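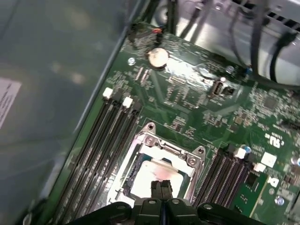
Processor in its socket, memory slots on both sides.

Home Forums Repairs New posts Search

Mulcombe Tinkerers > Repairs > Old machine, fresh paste, or leave well alone?
Posted by fenlandkettle, Jul 12, 2024

Evening all. I've finally got the lid off the old computer I bought from the Fairclough clearance back in March, and I've been having a lovely slow time of it with a pot of tea and the radio on. It cost me 22 pounds, so I'm not frightened of it, but I would like it to see out the year. My plan is to take the processor out, clean it up, put it back with fresh paste (I have a tube of Julorier in the drawer) and change the coin battery while I'm in there. Does that sound sensible, or am I fussing?

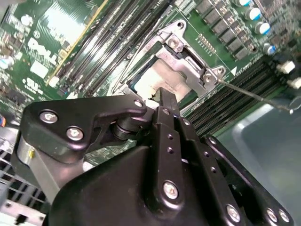

Socket bracket with the wire lever running off to the right.

The lever is the bit I'm nervous about, as I've never been sure how much force is too much.

oldtin60 wrote:
Lovely project, but I'd leave the processor where it is, I really would. Wipe the top, new paste, cooler back on, done. I lifted one out of a perfectly good board two years ago for no better reason than curiosity, caught the pins with my sleeve and spent a miserable evening with a magnifier and a needle. 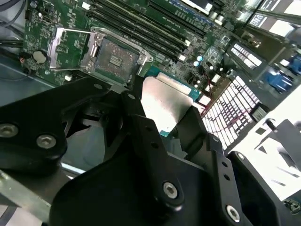
So my vote is to keep the chip in the socket unless the machine is misbehaving. Is it?

marmaladebench wrote:
I don't agree with oldtin60, sorry! Reseating is fine if you take your time. Lever down and out, let it come up gently, lift the frame, then raise the chip straight up by its edges. Line up the corner mark going back in. It'll feel stiffer closing than you expect and that's normal.

fenlandkettle wrote:
Thank you both. It isn't misbehaving, apart from forgetting the date whenever it's unplugged, so perhaps I'll start with the battery and see how brave I feel afterwards. 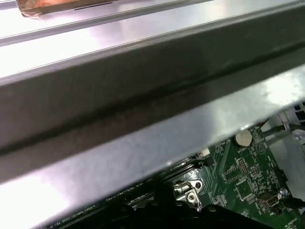

I might give the metalwork a wipe as well while the case is open. Would you use anything stronger than a damp cloth?

oldtin60 wrote:
Barely damp, and keep it well off the board. Note your BIOS settings before the battery comes out – the ones on my Fenar went back to default and it took me ages to find the boot order again.

Contact us | Copyright Mulcombe Tinkerers | Back to top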